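Pultport Shared Kitchen and Dining Hall
Monthly Safety Checklist with Comments
Date of inspection: 10th January
Inspected by: Nayara Moura
Copy to: Zuleica Bezerra, building office

Marks used: OK, REPAIR, WATCH (acceptable now, look again next month)

1. Entrance and exits

1.1 Main door opens fully and closes by itself: OK
1.2 Back door opens from inside without key: OK
Comment: The handle is stiff. I could open it with one hand, but a person carrying trays will have difficulty. Please put some oil.
1.3 Exit signs have light: REPAIR
Comment: The sign over the back door is dark. I pressed the test button and it stayed dark. This was also written in the August checklist, so I ask that it is not left for the next one.
1.4 Way to exits is free: WATCH
Comment: Two flour sacks were standing in the corridor. I moved them to the dry store and spoke with the morning bakers. The delivery man leaves them there when the store is locked.

2. Fire equipment

2.1 Extinguishers in place, pin and seal not broken: OK
2.2 Pressure needle in green part: OK
Comment: Extinguisher number 191 is at the low end of the green. It is still valid.
2.3 Fire blanket beside the stove: OK
2.4 Smoke alarm test: OK
Comment: I heard it well in the kitchen and the hall. In the cold room with the door closed it is very weak. I would like to have a second sounder there and I have asked Texier for a price.

3. Gas and cooking

3.1 Gas valve can be reached and has a label: OK
3.2 Hose without cracks, date readable: WATCH
Comment: The hose of the left stove must be changed before August. The date is readable only with a flashlight.
3.3 Hood filters clean: REPAIR
Comment: There is old grease on the filters. The cleaning list on the wall has signatures for every week, but the filters do not agree with the list. Take them out and wash them before the next use of the fryer.

4. Electrical

4.1 Plugs and cables without damage: REPAIR
Comment: The Jokora mixer has tape around its cable near the plug. Tape is not a repair. I put a red tag, number 591, and the mixer stays out of use until the cable is changed.
4.2 Outlets near the sink have protection, test button works: OK
4.3 Panel door closed, circuits have names: WATCH
Comment: One circuit has only a question mark as its name.

5. Tables and work surfaces

5.1 Tops clean, no cracks where dirt can enter: OK
5.2 Edges and corners without sharp places: OK
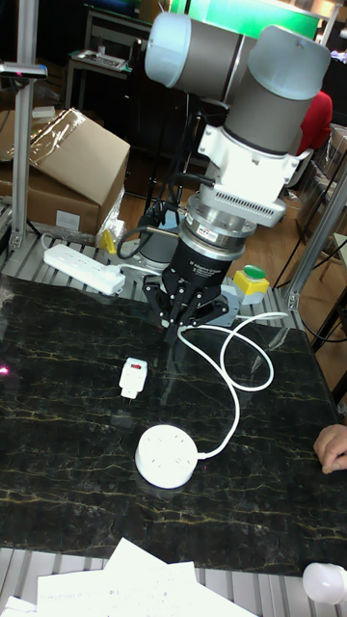
Comment: For stone tops please use only the mild soap. Vinegar and lemon cleaner make dull spots on marble, and after this the surface takes stains more easily. I found a bottle of vinegar cleaner under the sink and gave it to the office.
5.3 Cutting boards separated by color: OK

6. Cold storage

6.1 Temperature written every day: WATCH
Comment: The log from Datari has two empty days. Please write the number also on days when only one group is cooking.
6.2 Inside door release works: OK

7. First aid

7.1 Box complete: REPAIR
Comment: Burn gel is finished and the eye wash is out of date.
7.2 Emergency numbers on the wall: OK

Open points go to Zuleica Bezerra. The mixer and the exit sign are first. I will look at 1.3 and 4.1 again when the electrician has been here.

Signed: N. Moura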